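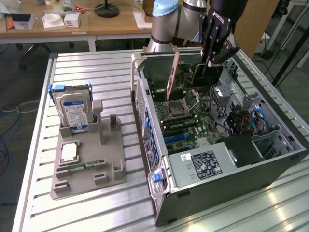

*From the Suten workshop tips pages – posted in February*

Most desktop computers that come across a home workbench are slow, loud or dead, and a fair number of them can be put right in an evening with a screwdriver and some patience. These tips are for older towers with a removable side panel. Laptops are a different job.

## Before you open it

Shut the machine down properly, switch off the power supply at the back, and pull the cord. Hold the power button in for 5 seconds to drain what's left. Touch bare metal on the chassis before you touch anything else, and again whenever you've walked across a carpet.

Lay the tower on its side with the motherboard facing up. A card that would sag or fall in an upright case will sit still, and you get both hands free. Clear more room than you think you need – a whole kitchen table is better than a corner of a desk.

Take pictures with your phone as you go, especially of the small front panel wires. They're labeled, but the labels are tiny and the connectors all look alike.

## Screws

Case screws and drive screws often have different threads, and forcing the wrong one will strip the hole. Use a muffin tin or an egg carton and give each stage its own cup. I write the stage on a bit of masking tape: side panel, card bracket, drives, fan.

A magnetic tip on the screwdriver is fine. Use a number 2 Phillips for nearly everything, and don't lean on a smaller one because it's closer to hand.
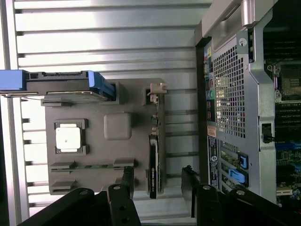 Loose parts need somewhere to go as well. Memory and cards should be set down on something that won't build up static, so keep them off wool, plastic wrap and foam packing. The antistatic bags that new parts come in are worth saving. Plain cardboard will do for an hour.

Processors get extra care. Hold them by the edges only. If yours has pins underneath, store it in its plastic clamshell or leave it in the socket until you're ready. When it goes back, match the small triangle on the chip with the one on the socket. It should drop in under its own weight. Clean off the old thermal paste with rubbing alcohol and a coffee filter, which leaves less lint than a paper towel.

## Dust

Do this part outdoors or in the garage. Canned air works for a tower, used in short bursts with the can upright. Hold each fan still with a finger while you blow, or it will spin faster than it was built to. A soft paintbrush, 1 inch wide, loosens what the air leaves behind.

Household vacuums can build up static at the nozzle. I use ours on the outside vents and the floor afterward, and that's all.
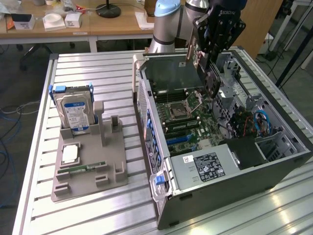 Hard drives don't like knocks, even with the power off. Set them down gently and keep them away from the edge of the bench. If a drive is coming out for good, label it with the month and what's on it before it goes in a drawer. The one drawer at our place in Flallcombe had 11 drives in it and not one was marked, and it took most of a weekend to go through them.

Before you give a computer away, wipe the drive or remove it. Deleting the files isn't enough.

## Putting it back

Work through your phone pictures backward. Memory goes in with firm, even pressure until the clips close on their own. Cards go straight down, then get their bracket screw. Tuck cables away from the fans and tie them loosely.

Start it once with the side panel still off and watch that every fan turns. If nothing happens, pull the cord again and check the larger power plug on the motherboard first, then the memory. Those two account for most of the no-starts I've had.

Leave the panel for last. Wipe the inside of it with a barely damp cloth and let it dry before it goes on.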